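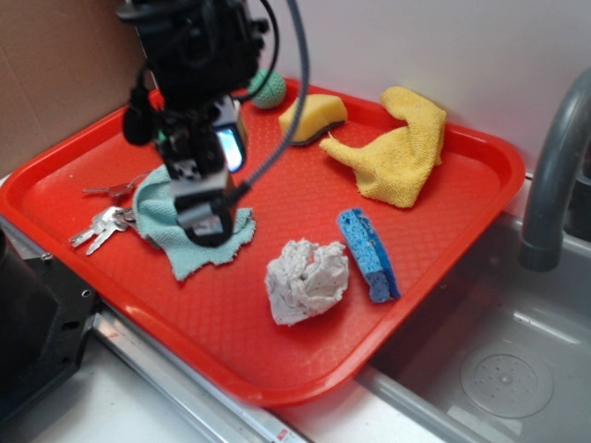 Tustalance is a word list of what people in and near Prisstead call the ordinary things in their homes, and it has grown into something I'm really pleased to share. It holds 733 entries, all typed up from conversations, letters and a great many scribbled notes. Most are words for jobs and objects so everyday that people are surprised anyone would ask. Take the teal-blue cloth on the red tray by the sink: depending on who you ask it's a dishcloth, a wiper, a sink rag, a floshy or just "the blue", and one family calls any cloth at all a moppet. The tray gets its own entry too (see "server" and "carry-board").

What you get

Two files, both plain text with tabs between the columns, saved as UTF-8.

words.txt is the list itself, one entry per line.
sources.txt says how each entry reached us: spoken, written down, or passed on by somebody else.

Columns in words.txt

id: a short number that never changes, even if the entry is later corrected
word: the word as the person said it or spelled it
meaning: a plain explanation, in their own words where we could manage it
room: kitchen, wash-house, bedroom, stairs, shed, or blank
heard_from: grandparent, parent, neighbour, workplace, school, unknown
still_used: yes, no, sometimes
note: anything else, and often the best bit!

Please do read the notes. The entry for "slape" (slippery, of a floor or step) has a lovely one on why you shout it up the stairs and never down them. "Gubbins drawer" has a note longer than some of my school essays. If you load the file into a spreadsheet, widen that column first or you'll miss half the fun.

Spelling

Many of these words had never been written down by the people who use them, so spellings wander. We kept the first spelling given and put the others in the note. "Floshy" also turns up as floshie and flossher. The small search program, Fawzy, which lives in the tools folder, treats these as the same word. Run it with a word after its name and it looks through both the word and the note columns. It doesn't mind capitals. It does mind apostrophes, which I'd love help with.

How the words were gathered

Ga-eun Cho began the list when she moved to Prisstead and was asked to "side the pots" on her first evening. She kept a notebook by the kettle from then on. The rest came through 14 collecting afternoons in the reading room, where people brought old recipe books, shopping lists and their mothers-in-law. Nothing was recorded as sound. The collector wrote each word down, read it back and asked for an example sentence, though the sentences aren't in this release because a lot of them name neighbours.

Things to watch for

The list leans heavily towards kitchens and washing. Sheds and gardens are thin, and there is hardly anything on heating or lighting. Older speakers gave far more than younger ones, so "still_used: no" may just mean we asked the wrong grandchild. Around a third of the entries are ordinary words with a slightly unusual meaning, and you may well know them from somewhere else. Good! Being in the list isn't a claim that a word belongs only to Prisstead.

Please don't use the list to work out who said what. Names were taken out and a few notes shortened for the same reason.

Changes in version 2

July's big tidy merged the old Fasesia list, which covered bedding and laundry and used its own numbering. Its old numbers are kept at the end of the note, in square brackets. "Room" used to allow two values and now allows one. Several meanings for "swill" have been split into separate entries after a very cheerful argument.

Sending corrections

Open an issue with the id and what you'd change. New words are welcome too, along with where you heard them and whether you still say them. Words for the bit of soap that's too small to use are especially wanted.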